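Open Day at Moodley: Gallery

11 Feb 2020

Around 60 people came through the Moodley workshop for this year's open day. Maxine Prendergast ran the demonstrations on the main floor, and Lachlan Hapeta took questions at the door. Each group got a short talk first and then went in to see the hand-held grippers being used.

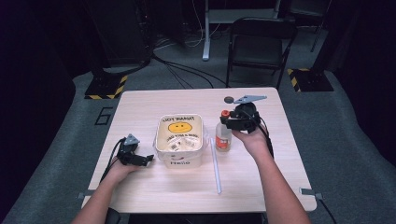

A gripper in each hand at station 6, with the "Hello" tub in the middle of the table.

Groups were kept to five so everyone could stand close. Most of the questions were about how the fingers are made and how long it takes to get used to holding them. Lachlan also had a handout on the Cloststead project, and we ran out of copies before lunch. 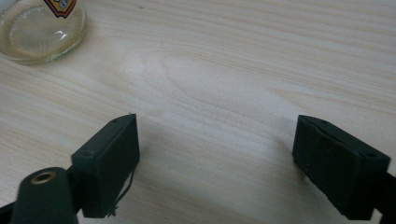
The last talk started at 4 and went over by a good while. If you missed the handout, ask at the front desk in Room 901. The next open day is planned for November.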